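Posureck Early Years Fund
Second progress report: role play provision at the Evberg and Tindia settings
Submitted Thu 27 February

1. Work completed in this period

The grant was awarded to renew the home corner in both settings. At Evberg the old furniture has been removed and the new play kitchen assembled. It provides a hob with a hood over it, a sink and a microwave on a wooden shelf, all at a height suitable for children aged three and four. Pans, wooden utensils and play vegetables have been put out with it, and children are free to bring blocks and other loose materials from elsewhere in the room.

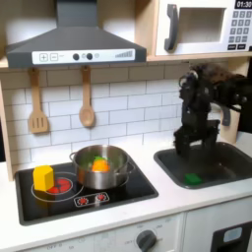
Staff at Evberg have kept written observations of play in the corner since it opened, and 30 of these have been reviewed for this report. They record longer spells of shared play than in the autumn, and more talk between children about meals, turns and who is cooking. Several quieter children have begun to join in when a member of staff sits nearby.

2. Work outstanding

The kitchen for Tindia has been ordered from Palumbo but not delivered. The room there is to be repainted first, and we have agreed with the supplier to hold the order until this is done.

3. Expenditure

Extra utensils and storage tubs for Evberg cost £210 against a budget of £260, leaving £50 unspent. We request permission to carry this sum forward to Tindia, where a floor mat priced at £110 is needed.

4. Next report

A final report covering both settings will be submitted in July, with the remaining observations attached.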